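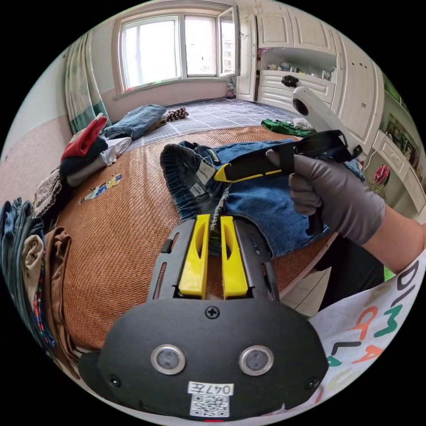 Speaker notes — "Read the Label, Fold the Jeans"
Community hall talk, Monday, November 13, 2023
Danjuma Okonkwo

Slide 1. Welcome

Say hello, thank Kayode Sani for the chairs and the projector. Ask for hands up: who folded something today? Who folded it on the bed? (Most of the room, I bet. Me too.)

I love folding on a bed! It is the right height if you kneel, it's big enough for a whole pair of jeans, and you can't go to sleep until you've finished.

Slide 2. Why jeans first

Jeans are the best thing to learn on. The cloth is heavy, it stays where you put it, and a bad fold shows up straight away. A T-shirt will slide about and fool you.

Pass round the two pairs from the bag. One has a stiff waistband, the other is elasticated. Let people pull at them while I talk.

Slide 3. Elastic waistbands

Slow down here, last time I rushed it.

An elasticated waist bunches. If you fold the legs first you end up with a fat lump at the top and the pile leans over. So: waistband first. Lay it flat, smooth it outwards with both palms, let go, and see where it settles. Don't stretch it to match the hips. Then bring one leg over the other.

Soft denim with frayed seams gets the same treatment, only turn the frayed bit inwards so it doesn't catch on the next thing in the drawer.

Slide 4. The tags

My favourite part, and I will try to keep it to five minutes.

Turn the waistband back and find the tags. Often there are two, a bigger one and a little one tucked under it. Read both! Wash temperature, whether it can be tumbled, whether to iron inside out. I went fourteen years without reading the tags in my own trousers and shrank a great many of them.

Ask someone in the front row to read theirs out. Somebody always finds a surprise.

If the print has faded, write the wash temperature in laundry pen on the back of the tag.

Slide 5. What to fold on

A duvet is too soft — the fold sinks in the middle and comes out curved. I like a woven sleeping mat spread over the bed. It gives you a firm, flat surface, and the weave has just enough grip to hold a leg still while you deal with the other one. My aunt in Igwe does all her ironing piles on hers.

Brush the mat before you start. Crumbs, stickers, bits of thread, they all end up in the denim.

Slide 6. Everybody up

Tables at the back, 13 pairs of jeans in the blue crate. Work in twos. One person holds the waistband, the other folds, then swap.

Walk round. Don't take the jeans out of people's hands (Kayode, please stop me if I do).

Slide 7. Questions

Likely ones: black denim, children's sizes, how to stack on a narrow shelf. For the shelf, fold in thirds and stand them on end.

Leave the tag chart up on the screen while people get their coats. Crate back to Kayode's van by nine.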